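Subject: Re: [vivine-list] Store cupboards and the shared shelf
From: Anayeli Montes
Date: 2 April 2020

Hello all,

Thank you for the lovely replies to my last one, and sorry it has taken me a while to get back to you (the kettle was on, then the telephone went, and then it was somehow teatime). I'll answer Skála first and then carry on with the shelf.

Skála wrote:
> I've got 25 tins of tomatoes and not one idea left. We've had
> them on pasta, we've had them on toast, and last night we had
> them on rice and the children looked at me as if I'd lost my
> mind. How are the rest of you keeping meals interesting when
> you're only going to the shop once a week? And does anyone know
> whether flour past its date is still all right?

Oh, I do feel for you! The tomatoes first. Take 2 tins, an onion and whatever spice you have at the back of the cupboard, cook it all down slowly until it goes dark and sticky, and then crack eggs into it and put the lid on. My mother made it every March when the garden had nothing to give us, and we thought it was a great treat. If eggs are short, chickpeas do very well, and any left over makes a decent soup the next day with a bit of stock.

As for the flour, plain white keeps a good while past the date if it's been somewhere dry. Give it a sniff and have a look for weevils. Wholemeal is another matter and goes bitter, so use that up first.

Now, dried noodles. Several of you wrote to me off the list about these, a bit shamefacedly I thought, and you needn't be! A packet of noodles with a handful of frozen peas and the end of a cabbage is a proper supper. I tend to use only half of the seasoning and make up the rest with a spoonful of peanut butter and a splash of vinegar. Do try it before you pull a face. 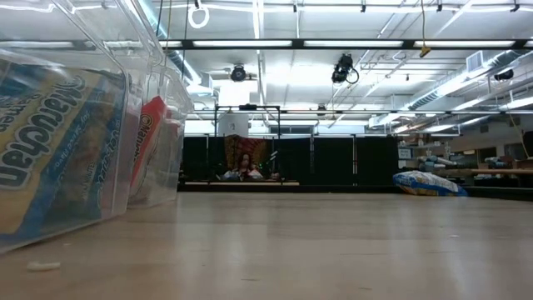 Maruchan ramen in clear bins.

I'm a great believer in clear boxes for anything in packets, by the way. In my old cupboard things went to the back and were never heard of again, and I once bought lentils three weeks running. These days I put the oldest at the front and write the month on a bit of masking tape. Jars do just as well if you've been saving them, though do wash the lids properly or everything will taste of pickle.

The other thing I wanted to raise is the shared shelf in the porch at Nomik House. It's been going beautifully, but we've had a few half-opened bags left, and I think it had better be sealed things only for the time being. Rice in 400 gram bags would be very welcome, as would anything that cooks quickly, as a couple of people are managing with a single ring. Please don't leave things after dark, the porch light has gone again.

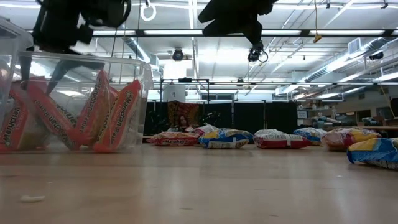 Wemon asks whether swaps are allowed or whether people should only take what they need, and says there's a spare sack of porridge oats going if somebody could use it in exchange for sugar. Yes to swaps, from me at any rate! Put a note on the oats with your name and what you're after, and I'll bring a bag of sugar down tomorrow in case no one else gets there first.

Last of all, I've been typing up everybody's recipes and have got as far as the puddings. If you sent me one by post I may still be working out your handwriting, so bear with me. I'm short of things to do with tinned peaches, and I'd be very glad of a bread that doesn't want yeast.

With love to you all, and do ring if you're low on anything,

Anayeli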